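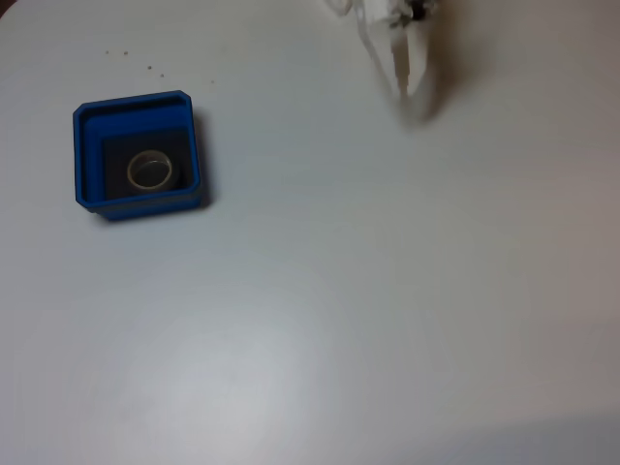 Blue plastic tray on a white tabletop, dark insert inside

Ticket: Subtitles drift and then vanish on the Penora disc
Opened by: Remo Sutter
Product: Puvow player, firmware from the November update
Status: Open, waiting on customer

Friday, February 28, 2025

Hi Puvow folks,

I run a little film night out of the back of a bookstore and we've got a 1970s family drama coming up, a stage play turned into a movie, lots of people whispering terrible things to each other across a kitchen. So the subtitles matter! Half my regulars need them and the other half just like them.

The disc is the Wallner restoration, the two-disc set put out by Penora. Disc one starts fine. Then at the 70 minute mark the subtitles start coming in early, just a hair at first, and by the time the older daughter has her big blowup you're reading the comeback before the insult. After that they quit completely. The sound stays in sync with the picture the whole time, so it's only the text.

What I've tried so far:

Turned the player off, pulled the plug, left it over lunch, plugged it back in. Same thing.

Wiped the disc with a soft cloth. I couldn't see a scratch on it anyway, but I always get told to do this so I did it first.

Switched from English SDH to plain English. The plain track drifts too, but it doesn't vanish, it just keeps getting earlier.

Jumped straight to the chapter after the blowup without playing what comes before. Now this was interesting (to me, anyway) because the subtitles were perfect for a good long stretch. So I don't think the text on the disc is timed wrong. It feels more like the player loses its place when it runs for a while.

Played it on my sister's old Dumov machine. No problem at all, start to finish, and yes I sat through the whole thing again. The mother is so good in this. Every time I think I've made up my mind about her she does something with a cigarette and I'm back to feeling sorry for her.

Tried another movie on the Puvow, a comedy from a different label, with subtitles on. Fine all the way through.

Settings, in case you want them: output at 1080p, frame rate on Auto, subtitle size at 100, subtitle offset at 0. I did try nudging the offset to 80 once the drift started and that lined things up for maybe one scene.

Reply from support:

Hi Remo, thanks for all the detail. Please change frame rate from Auto to Source, set the subtitle offset back to 0, and clear the disc memory under Setup, Storage. Then play disc one from the start without pausing. If it still drifts, let us know the time on the counter when you first notice.

Remo Sutter wrote:

Okay, did all of that. Better, but not fixed! The drift now starts much later, in the science fair part, and the text never drops out. I wasn't sure at first so I went back and watched the speech twice. She's definitely still talking about the marigolds when the next line pops up.

I did pause once, sorry, somebody was at the door. I'll run it again tonight with no stops and post the counter time. Should I leave the disc memory alone before that, or clear it again?

Reply from support:

Please clear it again first, and leave frame rate on Source.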